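**Lab notes, 15 June 2020**

Quick one this time, deadline for the workshop paper is eating everything.

* Burnell numbers are in. Finally. 567 simulated pick attempts, all on the household tabletop set, all with the new view-dropout training. Idea is simple enough: during training we blank one camera at random, so the policy can't lean on whichever view happens to be easiest. Cauã Honorato had it running in a weekend, the rest of us spent two weeks arguing over the dropout rate.

* Result: 39 failed grasps with dropout on. Same attempts without it, 242. Bigger gap than I expected. Most of the old failures were the wrist view getting blocked by the gripper itself and the policy just sort of guessing.

* Caveat, and it's a big one. Sim only. Friction is too kind and the lighting never changes. Ahuja (our render branch) gets randomized lights in September, if the merge goes ok.

* Object set is still small. Two toy buses, a potato, some white tableware. Yes we want more. Send meshes, but check the scale frist, somebody's teapot came in the size of a fridge.

Wrist view, then two room views, same dining table setup:

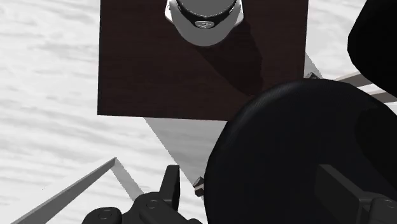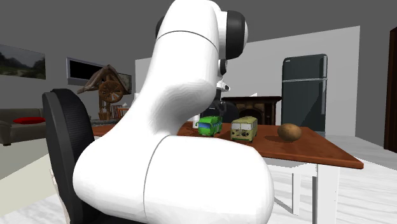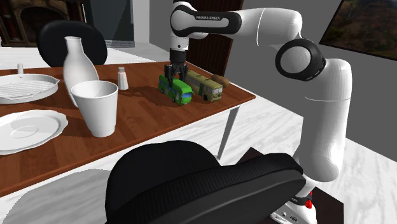 * Next up is the camera placement question. Right now the room views are fixed per episode and I think we're getting lucky with a couple of them. Plan is 200 random placements, same policy, no retraining, see where it falls over. Brullar cluster is booked for it, so please don't launch anything long on there without asking me.

* Endale folks asked if dropout helps when the views disagree about depth. Don't know. My guess is a little. Cauã has a script half done that shifts one camera's calibration by a few millimeters, will report when theres something to report.

* Code is on the internal repo, branch name in the readme. The config from last month is broken, use the new one. Eval script needs the seed set by hand, will fix.

* Reading group is moved to the small room. Bring the draft, marked up please, esp. section 4.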